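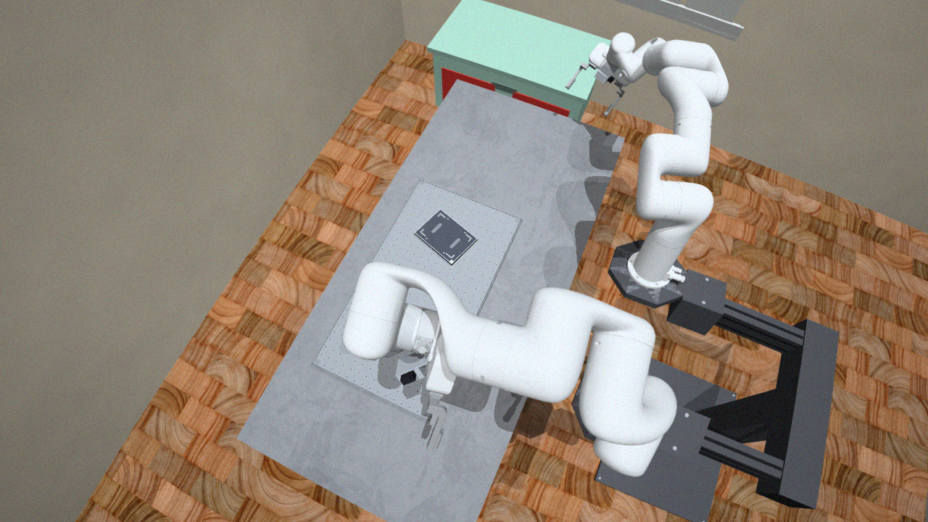 End-grain wood block flooring beside a long gray table.

Care of Rugby Kit and Boots: Household Guidance for Players and Families

The Grevside club issues the following guidance to all households at the start of the season. It applies to playing shirts, shorts, socks, padded headgear and boots. Match shirts remain the property of the club and should be returned clean after the final fixture in March.

Before washing

Empty the kit bag on the day of the match. Shirts left in a closed bag overnight hold odor that a normal wash will not remove. Shake dried mud off outdoors or into a bucket. Wet mud should be left to dry first, as rubbing it pushes the soil deeper into the weave.

Grass stains should be treated with a little liquid detergent, worked in with a soft brush and left for 35 minutes. Blood must be rinsed in cold water only. Do not use bleach on any club shirt, including the white away shirt.

Washing

Turn shirts inside out to protect the numbers and the sponsor's panel. Close all zippers and drawstrings. Wash at 104 degrees Fahrenheit with an ordinary detergent and no fabric softener, which coats the fibers and reduces their ability to carry sweat away. Socks may go in the same load if they have been turned out and shaken.

The older Cotwood shirts, still worn by the veterans' side, are heavy cotton and may shrink. They should be washed cold and pulled gently into shape while damp.

Drying

Hang shirts by the hem, away from direct heat. Tumble drying is not permitted for printed shirts. Cotton shirts may need up to 72 hours in a cool room.

Boots

Remove the laces and insoles. Knock the soles together outdoors, then clean between the studs with a blunt stick or an old toothbrush. Wipe the uppers with a damp cloth. Boots should not be put in a washing machine.

Stuff each boot with newspaper and change the paper after some 3 hours. Keep boots off radiators, as strong heat cracks leather and weakens glue. Leather boots should be treated with a thin coat of conditioner once they are fully dry.

Check studs before every match. Any stud with a sharp or worn edge must be replaced. A drop of light oil on the thread will make the next change easier.

Headgear and shoulder pads

Hand wash in lukewarm water with mild soap. Press the water out with a towel and do not wring. Lay flat to dry.

Mouthguards should be rinsed in cold water after use and stored in a vented case. Hot water will distort the fit.

Damaged shirts should be handed in at the kit room on Tuesday evening, washed and labeled with the squad number.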